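Do Drawer Organizers Earn Their Space? A Report on Storing Cables and Neckties
Household Systems, spring term project

1. Why I picked this

Every article on tidying says to buy a divided tray. I have bought several over the years and my desk drawer still looks the way it did before. So when we were asked to test one piece of common household advice, I took the one that says small flexible things (cords, belts, ties) should be coiled and put in separate compartments. My starting opinion was that this is mostly a way to sell trays. I am putting that up front so the reader can allow for it.

The advice comes in several flavors. The Gredisico method, which gets passed around on home forums, says one item per compartment and no exceptions. Nusari, a storage shop near campus, hands out a leaflet that says two items are fine if they are the same type. Neither source says how it got its rule. I wrote to the shop in March and got a coupon back.

2. Materials

The tray is a plastic divided one in salmon pink. The rest of the kit was cables of different colors and thicknesses and a dark navy necktie with a blue and rust-brown pattern. I added the tie late. Ties are coiled in all the same magazine photos as cables, and I doubted they behave the same way.

A translucent lid was on the table during the work too. I had hoped to say something about lids in this report and I can't, for reasons I give in section 5.

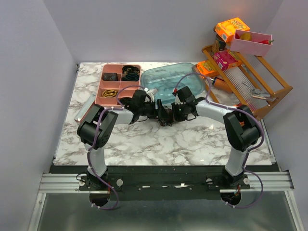

Figure 1. Coiled cables in the organizer tray, with the light blue lid to its right.

The colors turned out to matter more than I planned for. A gold cable and a teal cable can be told apart at a glance, while two black cables in the same tray cannot, even when each has its own compartment. The tray separates things, but it does not label them. If most of your cables are black, and most people's are, you still end up pulling one out to look at the plug. I think this is the biggest hole in the Gredisico rule and I have not seen it mentioned anywhere.

3. What I compared

I set the tray against the laziest storage I could think of, a shoebox with everything thrown in. For each one I did 20 retrievals with the same items, drawn by slips of paper. I timed each retrieval from reading the slip to having the item fully out and free of anything else. After each round I put the items back.

The putting back is where most tidying advice cheats. It counts how fast you can find a thing and leaves out the time spent winding it up again. I kept both numbers.

Total retrieval time from the shoebox was 200 seconds. From the tray it was 110 seconds. That is a real difference and I admit it surprised me a little. Then I added the time to coil everything and return it to its compartment, and the tray's total came to 523 seconds. Returning things to the shoebox took so little time that I stopped trying to measure it — you let go of the item and it is in the box.

So the tray is faster if somebody else does the coiling.

4. The necktie

I treated the tie separately and left it out of the timings. A cable with a bit of stiffness more or less shows you how it wants to be wound. A tie does not. It has a wide end and a narrow end, and before rolling it you have to decide where to start and whether to double it first.

The leaflet says to lay the tie flat, fold it lengthwise and roll from the narrow end. A blog called Siro says to fold it in half across the middle and roll from the fold. I tried both on a smooth tabletop. The trouble I kept having was with the first turn. Until it is tight the strip slides around on the surface, and the far end swings when you pull on the near one.
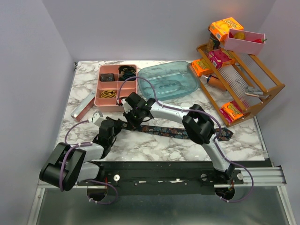

My view is that rolling from the narrow end gives a neater coil but takes more attention at the start, and that starting at the fold is easier and gives a fatter roll. Which one is better depends on the compartment. I would not trust either method to keep creases out, whatever the leaflet claims. I did not leave a tie rolled up long enough to check, and I suspect the people who wrote the leaflet didn't either.

5. Problems with the project

The timings come from one person, me, and I got better at coiling as I went. I ran the shoebox first, so the tray may have had an unfair advantage in retrieval. I should have alternated.

The lid never got a proper test. I meant to compare covered and uncovered storage for dust, but that needs weeks and I started the project too late for it.

The shoebox was also fairly new. A box that has been in use for a year is probably a worse tangle than mine was. Kadrić, the discount store where I bought the tray, sells a larger version, and a bigger grid might change the result for thick cables, which do not like a small compartment and tend to spring up out of it.

6. What I would do differently

I would count how often each cable is needed in a normal month. Something used every day is a poor candidate for coiling and a hook would probably beat both methods. Something used twice a year might as well be coiled, and there the tray looks fine to me.

I would also put a piece of colored tape on each black cable before starting.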